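Domestic Order and Small Storage
Handout 6: Things with loops, and the cables that come with them
Tutor: Karla Robles

Please read before the practical. Bring one item from home that has a cable attached and has annoyed you since at least February.

We did boxes last time. Boxes are easy, being the shape of the shelf they go on. Headphones are mostly hole. A pair of them takes up the room of a small loaf and contains, by volume, very little headphone. Most households respond by putting other things in the hole, and then wondering why the charger, the tape measure and the good scissors all come out of the drawer together.

Terms used in this handout

Band: the part that goes over the head.
Cups: the parts that go over the ears, with their cushions.
Dead loop: the space inside the band when nobody is wearing it.
Lead: the cable. Students who write "wire" will be understood but sighed at.

Resting positions

On its side. The band and both cups share the surface, and the thing stays where it is put. Good for a table, poor for a drawer, as it claims the whole dead loop.

Hung. A hook or a fat peg under the middle of the band. Use something with a rounded top. A nail will do the job and leave you a dent to remember it by.

Folded. Only if the maker meant it to fold. The noise will tell you, a second too late.

The lead

Three schools of thought, in falling order of respectability. The first coils it separately and ties it. The second winds it round the band. The third shuts the drawer.

Winding round the band keeps lead and headphones together, and for a shared cupboard that counts for a lot. It also tends to gather the slack in one place, usually wherever the person winding got bored. Keep the turns loose and don't pull hard near the plug.
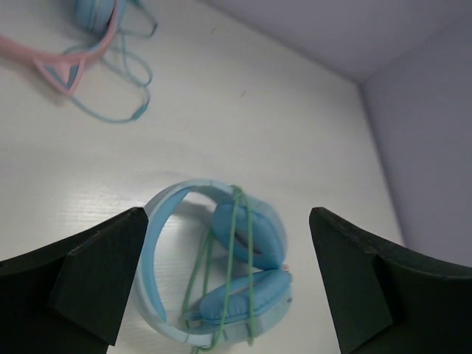

Gökçe objected to this section last year and asked for it to go on the record that winding round the band is laziness with a method, and that a separate coil held with a strip of cloth takes no longer once you've done it a few times. So recorded. She also holds that a lead should never touch a cushion, on which I have no view.

Cushions

Padded cushions wrinkle. Some of this is age and some is being squashed under a dictionary. Wipe with a barely damp cloth, let them dry in the open, and don't store them pressed against anything you wouldn't put against your own ear.

For the practical

Work in pairs, 2 items to a table. Try each resting position, then agree on a home for both items and write it down — a place, please, and not "somewhere sensible". Hand in up to 400 words by 2024-05-14. Sketches are welcome and don't count towards the total.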